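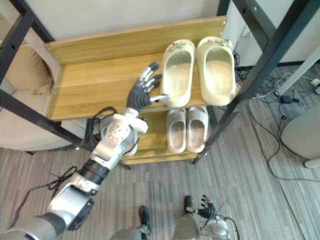

Slides on the rack, a pair on each shelf, toes to the back.

2023-05-23

Shoe rack, entry area. Carrying on from the April notes, where we left it at "slippers all over the carpet by the armchair, sort this out."

Frame is the Vuvow one with the slotted black posts, boards from Grarnton. Went round all the screws again before loading anything. Two on the upper shelf took another quarter turn, the rest were tight. The left foot had a slight rock on the carpet. Put a felt pad under it, which is enough for now. If it comes back, check the foot itself and don't keep adding felt.

Boards wiped down with a barely damp cloth. Don't use the Ongart spray on them, it leaves a haze on the pale wood and takes longer to buff off than it saves.

Placement rule as agreed: pairs together, toes to the back, heels to the front edge, cream on the upper shelf and gray below. Toes to the back means you can step in after lifting them down without turning them around. The raised lip at the back of the board gives you something to push against, so depth more or less takes care of itself on the smaller slides. The bigger ones run out of board and want to hang over the front.
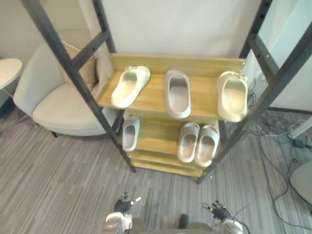 Notebook 3, p. 60

Singles are the weak point. A slide without its mate gets put wherever there is space, usually tilted, and then the next person works around it. Same with a gray one on the upper shelf between creams — it reads as full, so its partner ends up below. Fix is to match up on the floor first, then load. Slower to start but you don't handle anything a second time.

Also, the right end of the upper shelf: leave a finger width to the post. Slides pushed up against the metal catch on the bolt holes when you pull them out.

Tried spacing the pairs out on one shelf as well. It looks better with a gap in the middle and it's easier to get a hand in.
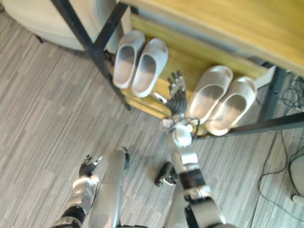 The gap costs you room for another pair if we ever have that many out, so I'd keep it as the normal layout and close it up only when needed.

To do:
Ask Proltent about a deeper board, same color, 500 mm long is no use to us.
Spare felt pads, the drawer is down to 2.
Small label on the post for cream / gray.
Recheck screws in a month.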